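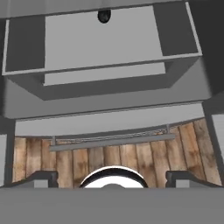
Ticket 103 — Célula Norora, cámara de muñeca
Estado: abierto, pendiente de Mikuš
Abierto por: Yeison Salazar
Fecha: 28/6/20

Hola a todos, retomo lo que dejé a medias en el ticket 102, que se me hizo larguísimo y ya no lo entendía ni yo.

El problema sigue igual: le mando a la pinza que cierre, el controlador me contesta "posición alcanzada" y los dedos se quedan separados. En el simulador me pasa desde que actualicé el modelo, y en la célula real también me pasó en diciembre, así que no le echo la culpa a la física sin más.

Lo que llevo probado:

— Reiniciar el controlador. Nada.
— Volver a cargar los límites de las articulaciones. Cambió el mensaje de error, pero los dedos ni se enteraron.
— Bajar la velocidad de cierre al 60 %. Aquí sí vi algo: el dedo izquierdo arrancó 2 mm y se paró.
— Quitar la colisión entre los dedos y la carcasa. ¡Cerró a la primera! Pero claro, así no lo puedo dejar.

Mi sospecha es que la malla de colisión de la carcasa quedó más ancha que la visual y los dedos chocan con algo que en la vista no aparece. Vangelis Gavalas me comentó que en Indham tuvieron lo mismo y lo arreglaron regenerando la malla desde el CAD, sin tocar ganancias.

Para Mikuš: ¿me podéis pasar el CAD bueno de la carcasa? El que tengo yo viene de Skellemetti y no me fío mucho de la escala.

Ah, y no toquéis el cero de la pinza mientras tanto, por favor — lo recalibré esta mañana y me costó lo suyo.

Actualización: ya tengo el CAD. Regenero la malla y repito la prueba de cierre con la colisión activada.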